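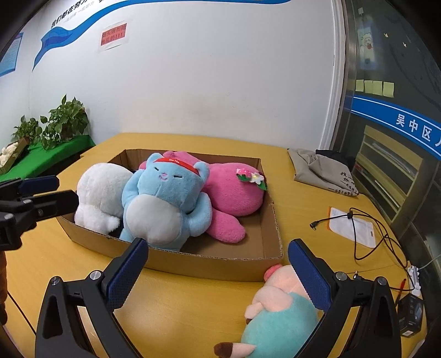 Three large plush toys in a shallow open box, with a fourth still on the table.

Packing Plush Toys in a Shallow Carton

Plush toys are light but bulky, and a box fills by volume long before it gets heavy. The method below covers mixed large toys going into storage or out by parcel. It assumes clean, fully dry toys. Anything washed in the last day should wait; filling dries much more slowly than the outer fabric.

What you need

Corrugated box, open top
Clear bags or tissue paper
Soft brush
Paper tape and a marker
Lid or second box, if stacking

1. Prepare the box

A tall carton can be cut down to a shallow tray. Mark the cut line on all four walls, score once with a utility knife, then cut through. The cut edge exposes the corrugation and can snag long pile, so run paper tape over it before loading fluffy toys. Leave the floor bare if every toy is bagged; otherwise line it with one sheet of tissue.

2. Check each toy

Brush the pile in one direction. Look at sewn-on parts - headbands, flowers, small fruit shapes, leaves - and tug each one lightly. Repair loose stitching now. Do not use pins as a temporary fix.

3. Load the large toys first

Place one toy at each end of the box and one in the middle. The middle toy can lean back and overlap its neighbors. Turn decorations up or toward open space so they are not pressed under another toy's weight. Fold arms and legs along their natural direction. A limb bent back against its seam for several months will hold the crease.

4. Place the smaller toys

Keep small toys on the table until the large ones are settled, then use the gaps at the front corners. If a toy has to be forced in, start another box. Light contact between toys is fine.

5. Close and label

For storage, cover with a lid or a sheet of cardboard and tape two sides only. For shipping, put the tray inside a closed carton and fill the space above the toys with paper. Write the contents and the month (November, for instance) on a short side, where it can be read on a shelf.

Storage notes

Stack no more than two boxes high. Keep them off concrete floors and out of direct sun. Air the toys for 16 hours after long storage, then brush again.

Mohammed-Awal Abubakari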